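Sock pairing

Sock pairing is the household task of matching socks after washing and joining each pair so that the two stay together in storage. It is usually the last stage of folding laundry and is often left until the rest of the clothing has been put away. The joined pair may be folded, rolled or turned into a ball, depending on local habit and the type of sock.

Terminology

In Australian usage the work is called pairing, matching or simply "doing the socks". A sock without a partner is known as an odd sock. The word "ball" is used both for the finished bundle and for the act of making it. In the Tridby district the container in which unmatched socks are kept is called the odd box, a term also recorded in nearby Pledlow.

Sorting

Sorting begins once the socks have been separated from other washing. Coloured and patterned socks are generally matched first, as they can be recognised at a glance. Plain socks take longer. White socks from several packets may look alike but differ in length, ribbing, thickness of the sole or the shape of the heel, and a printed or knitted logo is often the quickest means of telling them apart.

Socks that have come out of the wash inside out are turned before they are matched. Some households wash them inside out on purpose and turn them only at this stage. Toes are straightened and any bunching along the foot is pulled out by hand.

A flat surface at about waist height is the most common place for the work, although beds, couches and ironing boards are also used. Light-coloured tabletops make dark socks easier to tell apart — navy and black in particular — while white socks show up better on a dark bedspread or towel.

Laying out

Before joining, each sock is normally laid flat with the heel either uppermost or to one side. The second sock is placed directly over the first, with toes and cuffs aligned. Crumpled socks are smoothed from the cuff towards the toe. Ankle socks need little smoothing, whereas football and school socks may have to be stretched lengthways.

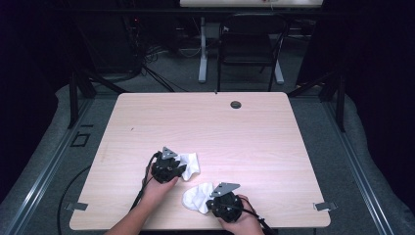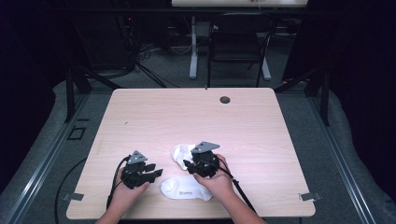

White socks on a light wood-grain tabletop. In the second picture one sock is laid flat, with a small dark logo near one end.

Methods of joining

The cuff fold is the simplest method. The two socks are laid together and the cuff of one is turned down over the other. It takes little time and holds well enough in a shallow drawer, but the pair may come apart if it is handled often.

In the ball method the socks are rolled from the toe and the outer cuff is pulled back over the roll. The result is compact and can be tossed into a drawer without separating. Repeated stretching may loosen the cuff, and for this reason the method is less favoured for dress socks and anything with fine elastic.

The flat fold leaves the elastic unstretched. The pair is folded in halves or thirds and stood on edge in a drawer or box. Wool socks are frequently stored in this way. A variant used for hiking socks tucks the toe end into the cuff to form a small rectangle.

Pegs, clips and plastic rings are also used. They may be fitted before washing so that the pair goes through the machine together, in which case no matching is needed afterwards. Thick socks clipped tightly at the cuff can take longer to dry.

Odd socks

Odd socks are commonly kept for several washes in case the partner turns up. Usual places to look include the drum seal of the washing machine, the inside of fitted sheets, trouser legs and the bottom of sports bags. Socks that remain unmatched are reused as dusters, shoe-polishing cloths or covers for fragile Christmas ornaments, or are worn as mismatched pairs.

A household survey in Tridby, compiled by Yetunde Ekwueme, covered 123 homes. Of these, 99 kept a separate place for odd socks, and 17 bought only one colour and style so that matching was unnecessary. The remainder of the survey dealt with drying and ironing.

Community pairing days

The Gumthorpe neighbourhood centre holds a pairing day each December, when donated socks are sorted before being passed on to local shelters. The day was started by Olanrewaju Ibrahim, who had previously run a clothing exchange from the Ojo hall. Up to 244 pairs have been made up in a single afternoon. Donations are matched by size first and colour second, and pairs are cuff-folded so that the size marking can still be read. Single socks are accepted if they are clean and without holes.

Storage

Finished pairs are kept in drawers, baskets or hanging organisers. Drawer dividers are used mainly with flat-folded socks, as balled pairs tend to roll over low partitions. Winter and sports socks are often stored apart from everyday ones.

See also: Clothes folding; Darning; Laundry; Lost sock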